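Gimden sink-clearing cell, simulated twin. Monthly inspection checklist with comments
Unit: Vemel arm model, kitchen layout Draltstead
Period: March
Inspector: Lev Vasylenko

1. Scene load
1.1 Layout loads without missing meshes. OK
1.2 Basin items spawn inside the basin. OK
1.3 Plate settles on basin floor, no jitter after 500 steps. Recheck. Plate rests tilted on some seeds.

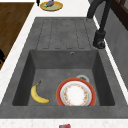

Pellegrini asked that the tilt be logged as a contact setting fault and left off the spawn list, as the same plate mesh sits flat in the other layout. Accepted. Moved to 4.2.

2. Collision geometry
2.1 Drainboard grooves: visual mesh only, flat collider below. OK
2.2 Basin lip collider matches visible edge within 3 mm. OK
2.3 Faucet collider includes lever. Fail. Lever was missing from the export. Added by hand, export script still open. 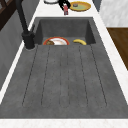
2.4 Wrist clearance at basin lip on approach from the drainboard side. OK at default speed. Not tested at full speed.
2.5 Self-collision pairs reviewed after gripper change. OK

3. Cameras
3.1 Intrinsics match cell file. OK
3.2 Rear camera pitch. Fail. Reset to stored pose, saved, reloaded, held.
3.3 Frame drop over a full run. OK
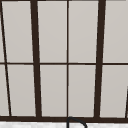

Item 3.2: window and top of faucet spout, sink out of view.

4. Reset and seeds
4.1 Seed 423 replays identically. OK
4.2 Contact settings, plate. Open. Raise solver iterations to 17 and rerun 1.3.
4.3 Food items swap without changing the plate pose. OK

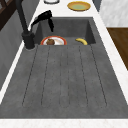

4.4 Reach planning. The planner still takes the shortest path to the target and ignores tall fixtures until the last check. With the plate left in the basin and the spout tip hanging over that side, a straight descent is a poor choice. Use the side approach until the planner is patched. The banana, to the right of the plate, can stay on the default approach.

Open items: 1.3, 2.3 (script), 4.2, 4.4
Next check: Monday, before the first batch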